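4.2 Open-day sessions

The second set of recordings was made during the public open day at the Wudelcombe workshop on April 28, 2021. Visitors were invited to operate the hand-held gripper themselves after a short demonstration by one of two operators (Kopecký in the morning, Shimada in the afternoon). No visitor had used the device before. Each was asked to pick up a small household or personal-care item, raise it clear of the surface, and set it down again.

The object list was the one used in Section 3, with the kitchen items from the Grillby set left out. Thin tapered handles were kept on the list because they had given the laboratory operators the most trouble. A handle of this kind offers the jaws a short contact line, and a small error in approach angle causes the object to rotate about the grip point.

Visitors were told where to close the jaws only if they asked. Most chose a point on the handle near its thicker end — the same choice made by the trained operators in February. Episodes in which the object was dropped were kept and labeled as such. Sessions were stopped after 2,000 episodes had been started, and 1,429 of these passed the checks described in Section 3.4.

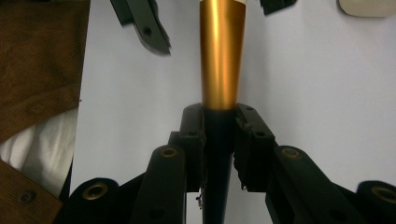
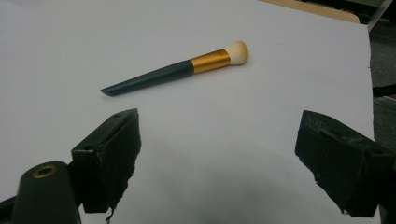
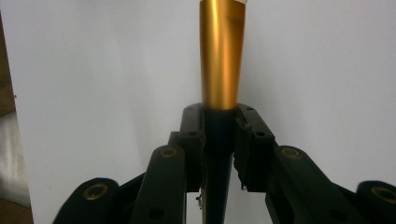 Figure 8. Open-day recordings with a tapered, dark-handled object, seen from the gripper camera. The object is between the jaws in the first and third views and lies on white paper in the second.

Episodes were segmented by hand. Urban and Karagiannis marked the start of jaw closure and the moment of release independently, and disagreements were settled by Havlíček, who had not attended the open day. Release proved harder to mark than closure. Several visitors opened the jaws slowly, and the object could remain in light contact with one pad after the other had moved away. We therefore define release as the first image in which both pads are clear of the object.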